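Gollent Audio
Home | Shows | Studios | Jobs | Contact

Audio Producer, Podcasts (full-time)

Gollent makes podcasts for subscribers to the Guvau listening app. We are hiring a producer for Wan, our weekly interview show, and for a new series that starts in April. The job is based at our Jidside studio, with 2 days a week from home if you want them.

What you will do
Book guests and write briefing notes for the host. Run recording sessions, in the studio and over remote lines. Edit each episode in time for its release — most run under an hour. Write show notes and check transcripts. Keep the archive in order; Wan has 297 episodes, and the older ones still need proper tags.
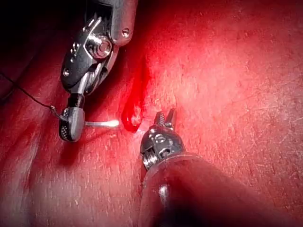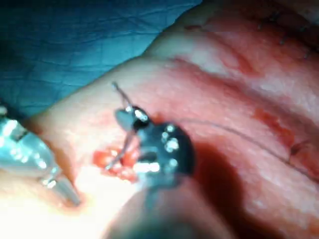

Instruments at the tissue, close up. The curved needle is in the second picture.

What we are looking for
At least 3 years of work in radio or podcasts. Good editing skills in any common audio software. Clear writing. You should be comfortable telling a host that an answer needs another take. Video experience is useful but not required.

Terms
Permanent contract after a trial period, 28 days of paid leave, health plan. Some evening recordings — time off is given in return.

How to apply
Send a resume, a short cover letter and links to two pieces you produced. Say what you did on each one. Applications close 02/03/2025. Interviews are held at Jidside or by video call.

Contact the jobs desk | © Gollent Audio | Back to top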